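Search this site Go

About Kolside

Kolside helps people plan and budget for their first piece of automation. That's the whole job! We don't build robots and we don't sell them, and we take no commission from anyone who does. What we do is sit down with you before the money is spent, work out what you need the equipment to do all day, and then write a plan your accountant and your floor staff can both read without calling us.

We started in April, five years ago, with a borrowed desk and a spreadsheet that had grown to 1717 rows. Lungile Baloyi had built it while buying equipment for a packing plant, and she kept adding lines for everything the quotes left out: spare pads, chargers, the electrician, the two days of training that became four, the shipping crate you have to pay to send back. Friends in other plants began asking for copies. We still use it, though it has been cleaned up a great deal and now goes by the name Daltura.

Most of our clients are small. We've worked with recycling outfits, a school district, repair shops, a seed warehouse and a couple of university labs, and we love the variety (ask Prasanna about the seed warehouse if you have an hour). Budgets run from the price of a decent used car to a good deal more than that. Hand-held gripper tools have become a favorite subject here, as a way to study picking and sorting before anyone signs for an arm. They bring up every budget question in miniature: how many pairs, how many spare pads, who looks after them, and how long each session should last.

We like to plan from real rooms. A quote assumes a clean bench and good light, and real work has cables on the floor, bags against the wall and food wrappers in a basket that don't hold their shape the way a test block does. Those details change what you should buy, so we go and look at them early.

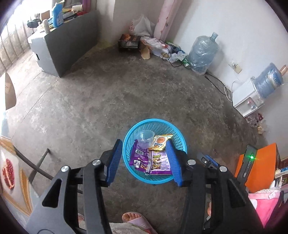 Paloma Tillman
Head of Equipment Planning

When I visit a site, the first thing I ask to see is the stuff that gets picked up. I mean the actual stuff! A clear plastic cup and a shiny snack packet are both light and both cheap, and they ask very different things of a gripper. If your work involves both, I want them on page one of the plan, ahead of any model numbers.

After that I get into the numbers. Each plan has a purchase budget, a running budget for the first two years, and a reserve. I'm stubborn about the reserve. Clients sometimes ask me to fold it into the purchase line so they can get the bigger machine, and I'll happily argue about it over lunch, but the line stays in.

We also set out what to rent, what to buy used and what to leave until next year. Waiting is a perfectly good answer, and I've written some very cheerful reports that recommended it.

Who we are

Lungile Baloyi, founder. Still owns the spreadsheet.
Paloma Tillman, equipment planning and site visits.
Prasanna Fakir, costs, leases and insurance.
Tavion Baptiste, training plans and schedules.

A first call is free and usually takes up to 1000 seconds by Tavion's kitchen timer, which he brings to everything. Bring a floor sketch if you have one. Pencil is fine.

Last updated Sunday, September 1, 2024

Related
Renting or buying: a first-year worksheet
What goes in the reserve line
Planning spares for grippers and pads
Project notes: Mercado sorting room
Meet the team: Tavion Baptiste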